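屋外移動ロボットの評価における「介入」の扱いについて

論説　Guvomel研究所 自律移動評価室　Valter Sampaio
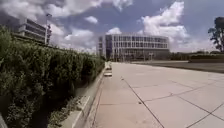
屋外を走行する移動ロボットの研究において、成功率という指標は長らく中心的な位置を占めてきた。出発地点から目標地点まで到達した走行の数を、全走行数で割る。算出は容易であり、読者にも直ちに理解される。しかし、当室が過去の走行記録を再点検した結果、この指標が安定して見えるのは、人が途中で手を出した走行の扱いを著者ごとに決めているからだという疑いを強くするに至った。本稿では、介入の記録方法を論文の付随情報から主要な結果へ格上げすべきであるとの立場を述べる。

対象としたのは、歩行者用の舗装路を主とする構内環境での走行試験である。機体には当研究所の小型台車Akiaを用い、経路追従には単眼カメラ画像から進行方向を推定する学習型の手法を採用した。走行数は443、経路は15である。経路には、幅の広い舗装面を長く直進する区間、植え込みと縁石に沿って進む区間、建物前の広場を横断する区間が含まれる。いずれも歩行者にとっては何ら困難のない道であり、当初は評価室の内部でも、試験環境としては易しすぎるのではないかという意見があった。

この見方には根拠がある。段差がなく、障害物も疎であり、見通しがよい。けれども、学習型の経路追従にとって、広い舗装面は手がかりの少ない場所でもある。目地は遠近法に従って斜めに走り、機体の進むべき方向とは必ずしも一致しない。日差しが強ければ路面は白く飛び、植え込みの影は縁石の輪郭を隠す。道幅が広いほど、わずかな方位の誤差は衝突として表面化せず、緩やかな偏りとして蓄積する。目標に近づいた段階で偏りが明らかになり、操作者が進路を直す。記録上、その走行は「到達」となる。

問題はこの最後の一行にある。

再点検の過程で、操作者が一度以上手動操作に切り替えた走行が50以上見つかった。そのうち当初の集計で失敗とされていたものは一部にとどまり、残りは成功に数えられるか、あるいは「試験条件の不備」として母数から除かれていた。担当した操作者は三名であり、いずれも経験が豊富で、規程にも従っていた。規程そのものが、介入の意味を定めていなかったのである。ある操作者は、縁石の手前で停止させて向きを直す操作を安全上の予防措置とみなし、走行の成否には影響しないと判断していた。別の操作者は同じ操作を失敗と記録した。もう一人は、再開後に機体が自力で目標へ到達したかどうかを基準としていた。どの判断にも筋は通っており、個人の過失として論じるべき事柄とは考えていない。

当室の反省はむしろ、判断の違いが集計の段階で消えてしまったことに向けられるべきである。操作者の手元の記録には、停止の理由や再開の位置がかなり丁寧に書かれていた。集計表にはそれを受け入れる欄がなかった。欄がないため、備考に書かれた内容は成功か失敗のどちらかに丸められ、丸め方は集計を担当した者の理解に依存した。論文の表に至っては、備考の存在すら読み取れない。

介入を記録する試み自体は、この分野で新しいものではない。自動運転の領域では、運転者が制御を引き継いだ事象を走行距離と対にして報告する慣行があり、移動ロボットの論文でも、介入回数を併記する例は珍しくなくなった。それでもなお不十分であると考える理由を、以下に述べる。

第一に、回数は介入の性質を区別しない。歩行者が近づいたために念のため停止させた場合と、機体が側溝に向かって進み続けたために停止させた場合とでは、手法の能力について語る内容が全く異なる。前者は運用規程の帰結であり、後者は推定の誤りである。両者を合算した値は、歩行者の多い時間帯に試験した研究を不利にし、閑散とした早朝に試験した研究を有利にする。手法を比較しているつもりで、試験時刻を比較していることになりかねない。

次に、介入の閾値が報告されない。どの程度の逸脱で操作者が手を出すかは、機体の重量、速度、周囲の状況、そして操作者の性格によって変わる。慎重な操作者のもとでは介入が増え、衝突が減る。大胆な操作者のもとでは逆になる。同一の手法を同一の経路で試験しても、操作者の配置によって表の印象は変わる。当室の記録でも、縁石沿いの区間における介入の頻度には担当者による明瞭な差が認められた。差の大きさをここで示すことは控える。割り付けが無作為でなく、経路と担当者の効果を分離できないためである。この制約もまた、試験計画の段階で介入を副次的な事柄とみなしていた結果であった。

さらに、介入の後に何が起こったかが失われる。手動で機体を経路の中央へ戻せば、その時点で蓄積した誤差は消去される。以後の走行は、本来であれば訪れなかった良好な状態から始まる。長い経路の後半の成績が前半より良いという一見不可解な結果が当室の初期報告にあったが、再点検によって、その相当部分は中間地点付近での手直しで説明できることが分かった。初期報告では、遠方の建物が視野の中で大きくなるにつれ方位推定が安定する、という解釈を付していた。魅力的な説明ではあったが、記録はそれを支持するに足りない。該当箇所の記述は撤回し、改訂版に差し替える予定である。

以上を踏まえ、当室は介入を一つの事象として独立に記述する様式を試行している。様式はJultenと呼んでおり、走行ごとの成否とは別の表に、介入の開始位置、終了位置、きっかけとなった状況、操作者が予期した結果、再開時の機体姿勢を記す。成否の判定は操作者に求めない。判定は後に、公開された規則に従って表から計算する。規則を変更すれば成功率も変わるが、元の記録は変わらない。読者が当室の規則に同意しない場合、自らの規則を適用して計算し直すことができる。

この方式に対しては、いくつかの反論が寄せられている。共同で試験を行っているDemirtaş社の技術者からは、現場の負担が大きすぎるとの指摘を受けた。操作者は機体と周囲の双方に注意を払っており、介入の直後に書式を埋める余裕はない。まことにもっともな指摘である。初期の版では入力項目を欲張りすぎ、操作者が画面に目を落としている間に機体を待たせることが常態となった。待機中に雲が動いて路面の明るさが変わり、停止前後の比較が難しくなるという副作用まで生じた。現在の版では、位置と姿勢は機体の記録から自動で取得し、操作者は短い音声で状況を述べるにとどめている。文字への書き起こしは、試験終了後に本人が行う。

音声による記録には、別の利点もあった。書式では「逸脱」の一語で済まされる事象が、口頭では「植え込みの切れ目に引かれたように見えた」「目地の向きに合わせ始めた」などと語られる。これらは操作者の解釈であって、原因の証明ではない。とはいえ、後に誤りを分類する際の手がかりとしては、数値化された逸脱量よりも有用な場合が少なくない。解釈と測定を混同しないよう欄を分けておくことが前提となる。

より根本的な反論として、研究段階の手法にそこまでの厳密さを求めれば、屋外試験そのものが減るのではないかという懸念がある。模擬環境や記録済みデータでの評価は手軽であり、介入の問題も生じない。報告の負担を増すことは、研究者を再び屋内へ押し戻すことになるという主張である。筆者はこの懸念を軽視しない。屋外の試験には許可の取得、天候の見極め、機材の運搬、人員の確保が必要であり、小規模な研究室にとっては現状でも重荷である。様式を義務とするのであれば、審査する側も相応の譲歩をしなければならない。走行数の少ない研究を、走行数の少なさのみを理由に退けないことが求められる。介入が丁寧に記された少数の走行は、成否のみが記された多数の走行より多くを教えることがある。当室の443走行についても、当初から適切な様式を用いていれば、はるかに少ない走行で同じ結論に達したであろう。

論文の審査に携わる立場からも一言申し添えたい。成功率の高い手法が有利に扱われる限り、著者には介入を小さく見せる動機が残る。悪意を想定する必要はない。判断の分かれる走行が生じるたびに好意的な側へ寄せるだけで、表は十分に美しくなる。したがって、審査票において介入の記述の有無を独立の項目とし、介入が多いこと自体は減点の対象としない旨を明記すべきである。介入の多い手法が、その内訳ゆえに掲載に値するという判断もあってよい。縁石に沿った区間で繰り返し同じ誤りを犯す手法は、誤りの所在が明らかである点で、原因の分からない散発的な失敗を示す手法よりも次の研究につながりやすい。

なお、本稿の主張が及ぶ範囲には限界がある。当室の経験は、低速の小型機体を、舗装された構内で、常に操作者が同行する条件で走らせたものである。遠隔監視による複数台の運用では、介入の遅れや通信の途絶が別の事象として現れるであろうし、公道では法令上の要請が記録の形式を先に定める。未舗装の路面や夜間の走行についても、当室は語るべき材料を持たない。Jultenの項目がそのまま他の環境に適用できるとは考えておらず、異なる条件で試験を行う機関からの修正案を歓迎する。

項目の定義についても未解決の点が残っている。とりわけ「操作者が予期した結果」の欄は議論が多い。放置すれば衝突したはずだという予期は、介入した以上、確かめようがない。この欄を残した理由は、予期の誤りもまた操作者の振る舞いを知る資料になるからである。安全が確保できる区間に限り、操作者が予期を述べたうえで介入を見送り、その後の経過を記録する試行を準備している。機体の前方に緩衝材を付け、歩行者の立ち入りを制限できる区画で行うことになろう。結果が得られ次第、当室の技術報告として公表する。

様式の定義書および集計用の規則は、希望する研究機関に配布している。八月の試験期間以降に改訂を行うため、それ以前に意見をお寄せいただければ反映の検討が可能である。既存の記録を新様式へ移す作業については、備考欄が残っている場合に限り助言を差し上げている。備考欄が破棄されている記録の移行は、当室でも成功していない。

関連記事
・Akia走行試験 経路選定の考え方
・Jultenの記入手引き（操作者向け）
・学習型経路追従における路面の明るさの影響
・Demirtaş社との共同試験 中間報告
・技術報告の訂正と改訂版の公開について
・論説：模擬環境での評価はどこまで信頼できるか

お問い合わせ ｜ サイトポリシー ｜ © Guvomel研究所 無断転載を禁じます ｜ ページの先頭へ戻る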